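Heel pain, five months on

Mar 28, 2026

I wrote in October that my right heel had started hurting in the mornings and that I planned to ignore it. A few people asked how that went. It went badly, so I'm putting down what I did after that.

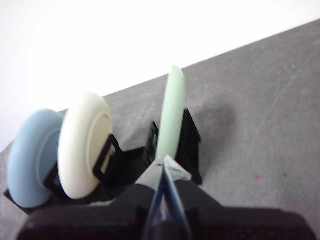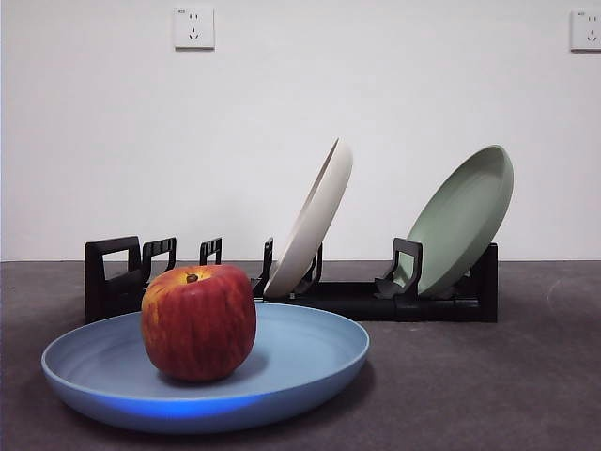

Three pastel wheels, and an apple on a light blue plate.

The pain was at the bottom of the heel, toward the inside. The first steps out of bed were the worst. After ten minutes it eased off and I would forget it until I had been sitting for a while. By Thanksgiving I was walking on the outside of my foot without noticing, and then my knee hurt too.

I went to see Karthik Cassim, a physical therapist at the Huseck clinic. He pressed on the sore spot, watched me walk up and down the hall, and said it looked like plantar fasciitis. No scan. He told me most cases get better over months with stretching and some patience, and that I should come back if I got numbness or if it hurt at night. I had neither.

He gave me two things to do. One was a calf stretch against the wall, back knee straight, held for thirty seconds, three times on each side. The other was slow heel raises on the bottom stair with a rolled towel under my toes. I did the stretch every morning. I skipped the heel raises a lot in December because they were dull and the stairs were cold.

I also changed my shoes. I had been going barefoot on a tile floor all day, which he didn't like. I bought a pair of Stotance house shoes with a firm sole and I put them next to the bed. They are ugly and I wear them all the time. The Giltden gel inserts I tried before that did nothing for me and slid around. My sister likes hers.

The walking part was harder to sort out. I used to do the full loop around Kanagaratnam Park after lunch. I cut that back and wrote down my steps for 14 days to see what set things off. The quiet days were low. One was 2,926 and the one after it was 2,519, and my heel was no better after those than after a normal day. What did make it worse was standing in one spot, like at the stove or in line at the post office. I would not have guessed that. I now shift around or sit on a stool when I cook.

Ice helped a little in the evening. I used a frozen water bottle under the foot while I read, ten minutes or so. I took ibuprofen for one week and then stopped because it bothered my stomach.

Where it stands now: mornings are stiff but I can walk to the kitchen normally. I did the park loop twice last week. My neighbor Jahangir Mondal had the same thing a few years ago and says his took nearly 200 days to go away completely. I'm still doing the stretch, and I've gone back to the heel raises every other day. I have a follow-up at the clinic next month and want to ask about running, which I haven't tried yet.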